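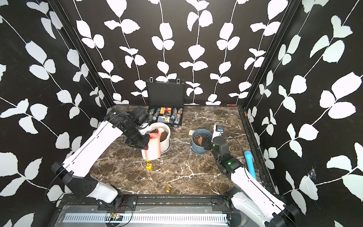 Photo: Cristóbal Aravena

OK, a little thread on what I've been up to this week, which is mostly teaching two robot arms to garden. By hand, one pass at a time. My shoulders would like a word. (1/?)

How it works, for people who keep asking: I sit outside the box with a pair of leader arms, small ones I can move with my fingers, and the big ones inside copy me. Every joint gets logged. I do the chore, hit save, reset everything, do it again.

The chore right now is "water the white pot, then the blue one." Left arm takes the pink can. Right arm looks after the blue-gray pot so it doesn't go skating across the marble when I bump it. I have bumped it a lot!

We're calling the task set Bangera. Aishwarya Thampi picked the name and she won't tell me where it's from. Target is 50 clean passes per chore before anything goes off to training.

Where I am: 94 attempts, and I've kept 24. Yes, I know. A "clean" pass means no pauses over 3 seconds, no regrasping, and no weird little flourish at the end because I got excited that it worked.

The pauses are the killer. If you stop to think in the middle of a pass, the policy learns to stop and think too, except it isn't thinking, it's just standing there with a watering can. Learned that one on the last project (Lesow, RIP).

Best tip I got came from Aishwarya: say the move out loud before you make it. "Down, close, lift, over, tip." Sounds silly, and the people at the next bench at Stusturcombe definitely think it's silly, but my passes got shorter the same afternoon.

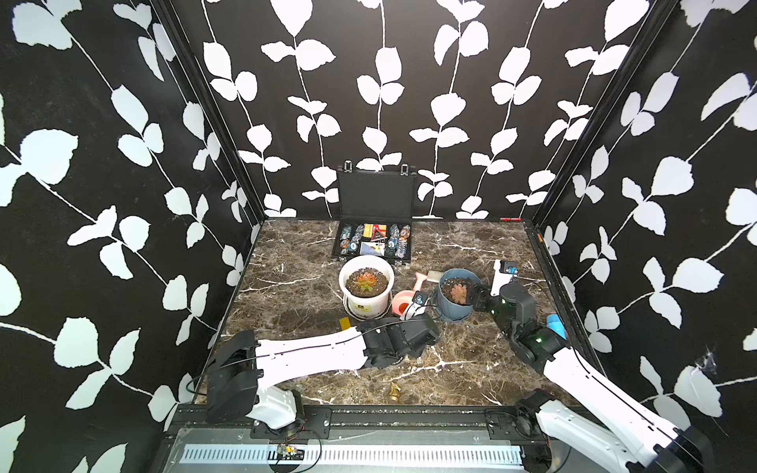 Most of my trouble is the grasp. You have no feel at all through the leader arms, so you're judging everything by eye, and a gripper coming in from low on the left looks lined up way before it is. Add a round can like the pink one, with a short spout and a cable wrapped partway around it, and I end up creeping in a hair at a time. Creeping is a pause with better manners. Into the reject folder it goes.

What helps a bit: come in slower from farther out and then commit. One smooth speed the whole way. I used to zoom over and then brake hard at the end, and you could see that same jerk in every single replay. Embarrassing to watch your own bad habits played back by a machine!

Someone asked why the briefcase of poker chips and the chess knight are in there. Clutter! I want it to care about the can and the pots and ignore the rest. I move the small stuff between passes, and if I get lazy about that Aishwarya can tell from the recordings.

Two arms at once is its own sport, btw. My right hand wants to follow whatever my left is doing. I've started practicing with the right arm just hovering by the blue pot, staying out of trouble, while the left does the whole pour motion. Then swap.

Next up is a second operator. The folks over in Vedanstead want to record the same chore with their own people, so we'll see if a mix of styles beats one guy with sore shoulders. My money's on the mix.

Back to it, 26 to go. If you've done long teleop days, tell me what chair you use. Please. I'm on a bar stool.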